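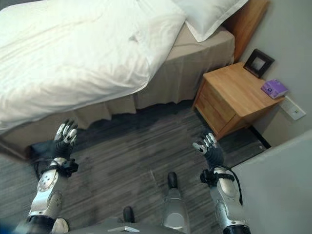
Home News Features Reviews Archive Subscribe

The long way to make a bed

2021-09-10

Making a bed takes a practised person a few minutes. Teaching a robot to do it has taken the people at Brilteo most of a year, and they expect to be at it past October.

The company rents the upper floor of a former seed merchant's in Sotville. One room has been fitted out as a bedroom. Next door is the operators' room, with two chairs, two headsets and a kettle. An operator puts on a headset, sees what the robot's head camera sees, and takes hold of a pair of hand controllers. When the operator's arm goes out, the robot's arm goes out. When the operator's fingers close, so do the robot's. Each attempt is recorded from start to finish, with the camera view and the position of every joint, and the recordings are later used to train the software that is meant to do the job alone.

I was given a turn on my second morning. The delay between moving and seeing the move is small, but your hands notice it. The bigger trouble is that you feel nothing. At home you know you have hold of a sheet by the drag of it. In the headset you have to look, and a hand closed on cloth looks much like a hand closed just beside it. I missed the edge of the duvet again and again before I got it.

The project is called Moussa, and its target is 500 good recordings of each stage of the job. There are seven stages on the sheet taped to the operators' door. Stripping the duvet is the first and the easiest. Pillows come late and are disliked. The one everybody talks about is the corner of the sheet.

A mattress corner has to be dealt with from close up. The operator walks the robot to it, looks down to check where the feet are, and takes hold of the cloth with one hand while keeping the other out of the way until it is wanted. Pinch too little and the fabric slides out. Take too much and the whole sheet comes across the bed, and the far corner has to be done again. 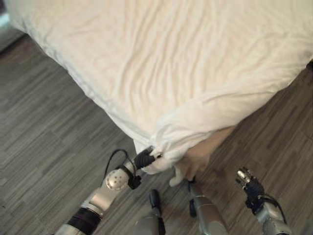 One operator told me that the corners had changed how she made her own bed, and that she now caught herself holding the sheet still and waiting for the picture to catch up. She said new people always tried to go fast. The software learns the hurry along with everything else, so the rule in the room is to work at one steady pace and to stop the recording if you lose it.

Stopped recordings are kept, but in a separate folder. Of the 44 corner attempts made while I was there, 28 were passed for training. The rest were put aside for wandering feet, a dropped edge or a pause that went on too long. There is some argument over the dropped edges. Half the room thinks a robot should be shown how to pick a sheet up again after losing it, and the other half wants clean examples first. For now both kinds are being labelled and the matter has been left.

An older method, where a person stands beside the machine and moves its arms by hand, was tried in the spring. It gave smoother movements, but the person's own arms kept getting in front of the camera, and two people were needed for a task that uses both hands. It is still used for setting up single poses.

The first outside trial is planned at Mistside, a guest house on the coast road whose owners have offered a ground-floor room out of season. The beds there are higher and the sheets are fitted ones, with elastic. Work on a new set of recordings for those has started.

Related
Who folds the towels? A day in a hotel laundry
Remote driving comes to the quarry
Learning to use a crane from a chair
Letters: robots in the home

Contact us | Copyright 2021 | Back to top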